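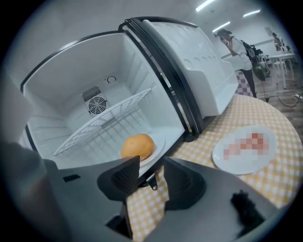
Progress report: wagon restoration and owner register

To: Holger Nyberg, Povard Fund
Period covered: November through the date of this report
Date: April 22, 2026

1. Where the work stands

The grant pays for two things: putting the Wultov 200 wagon back on the road, and building a register of the surviving cars. The wagon is behind schedule and the register is ahead of it.

The body is finished apart from the tailgate. Both sills have been replaced, along with the lower part of the left rear wheel arch and the battery tray. The floor was better than we expected once the old underseal came off, and only the driver's footwell needed new metal. The shell is in primer. We are holding the top coat until the tailgate is ready so that everything gets painted from one batch.

The engine was stripped in November. The cylinder head had a crack between two valve seats and could not be saved. Torbjørn Amundsen found a replacement in Drundville, from a sedan that had been parked with a bad gearbox. It has been pressure tested and passed. The bottom end needed bearings and rings but no machining. The engine is back together and has run on the stand for 16 hours without losing oil pressure.

The gearbox is the cause of the delay. Second gear synchro rings for the wagon are different from the sedan's, which the parts book does not show. We ordered the sedan rings, fitted them, and had to take the box apart again. The correct rings are being made by a shop in Rønning.

2. Owner register

The register has passed its first target of 100 cars. Each entry gives the chassis number, body style, engine number if it is readable, and present condition. Cars known only from old paperwork are kept on a separate list and do not count toward the total.

The harder part is sorting out the cars built in the last year of production, when leftover wagon bodies were put on sedan chassis numbers. We had planned to list these as wagons.

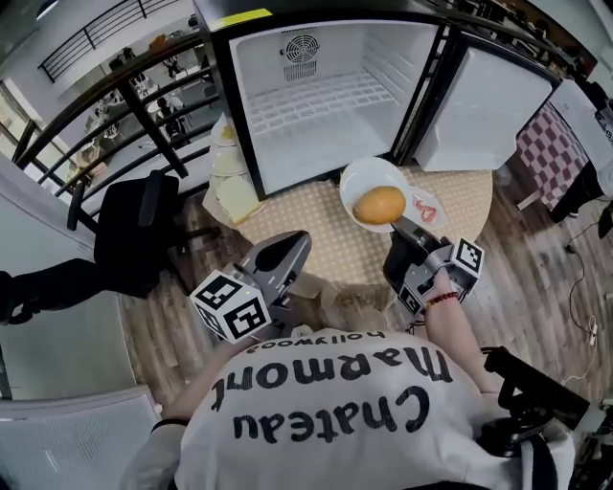

Ragnvald Moen disagreed, and wrote back that the chassis plate should decide the entry every time, with the body noted as a remark, or else owners would be arguing with us for years. We have adopted his rule. It meant going back over the earlier entries, and that work is complete.

3. Money

Spending is within budget except for the gearbox. The new rings and the second strip-down add $3,000 to that line. We propose to cover it from the trim budget, where the seat fabric came in cheaper than quoted. No extra money is requested, but we do need your written approval to move it between lines.

4. Next steps

The tailgate goes to the body shop as soon as the inner frame is welded. Paint follows, then glass and wiring. The loom is already made and labeled. Brake lines are bent and can go in any time after paint.

We would like to move the road test back until the gearbox has been fitted and run in. The register can go to its first printing on the original date - the text is with Tormod Magnusson for checking.

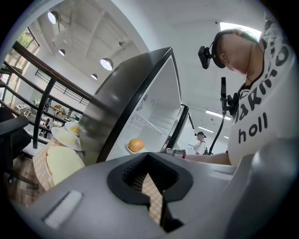

Tineke Timmermans

Receipts for the cylinder head, the bearings and both sets of synchro rings are attached, along with the pressure test sheet. The paint quote is good for the rest of the grant period. Please send the approval for the budget change to me directly, with a copy to Torbjørn, who places the orders.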